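Warum ein Roboterarm Regeln braucht (und du auch)

Ein Roboterarm ist stark, schnell und ungefähr so aufmerksam wie ein Toaster. Wenn du ihm im Weg stehst, denkt er sich nichts dabei. Er denkt sich überhaupt nichts. Deshalb gibt es Regeln, und die meisten davon sind für die Menschen gemacht.

Fangen wir mit dem roten Knopf an. Der heißt Not-Halt, ist groß und rund und sitzt auf gelbem Grund, damit man ihn auch dann findet, wenn man gerade erschrickt. Drückt jemand drauf, bleibt der Arm stehen. Danach läuft er nicht einfach von selbst wieder los: Erst muss jemand den Knopf entriegeln, und dann muss noch jemand absichtlich auf Start drücken. Das klingt umständlich. Soll es auch sein.

In der Roboterwerkstatt von Ferholm dürfen Kinder ab 6 Jahren zuschauen. Leilani Boateng erklärt dort jeder Gruppe zuerst, wo man steht, wenn der Arm fährt: hinter der Linie auf dem Boden. Nicht auf der Linie, nicht mit einem Zeh drüber. Irgendein Kind fragt immer, ob die Nase zählt. Die Nase zählt.

Wie groß der Abstand sein muss, wird übrigens ausgerechnet. Wichtig ist dabei, wie weit der Arm reicht, wie schnell er fährt und wie lange er zum Anhalten braucht. Auch ein Roboter hat nämlich einen Bremsweg, genau wie ein Fahrrad.

Dann gibt es die Regeln für langsam und schnell. Wenn ein Mensch dem Arm etwas Neues beibringt und dabei nah dran sein muss, darf der Arm nur schleichen. Dazu hält man oft einen Zustimmtaster in der Hand, einen Schalter mit drei Stellungen. Losgelassen: Der Arm steht. Halb gedrückt: Der Arm darf sich bewegen. Ganz fest zugequetscht: Der Arm steht wieder. Menschen, die sich erschrecken, lassen nämlich entweder alles fallen oder klammern sich fest, und der Schalter kennt uns da ziemlich gut.

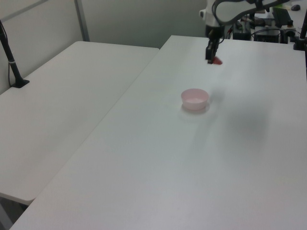

Auch der Greifer hat seine Vorschriften. Er soll so fest zupacken, dass nichts herunterfällt, aber keinesfalls fester als nötig. Und wenn der Strom ausfällt? Dann muss vorher geklärt sein, was mit dem Ding zwischen den Fingern passiert. Bei einem Bauklotz ist das halb so wild. Bei einem Amboss hätte man gern eine Antwort, bevor man darunter seine Brotdose abstellt.

Zum Schluss das Aufräumen — ja, leider auch hier. Was nicht zur Aufgabe gehört, kommt aus der Reichweite des Arms. Kabel werden so verlegt, dass er nicht daran hängen bleibt und niemand darüber stolpert. Lange Haare bindet man zusammen, Schals bleiben an der Garderobe. Benedek Bozsik hat in Ferholm einmal seine Jacke über den Not-Halt gehängt. Seitdem klebt daneben ein Zettel: »Kein Kleiderhaken.«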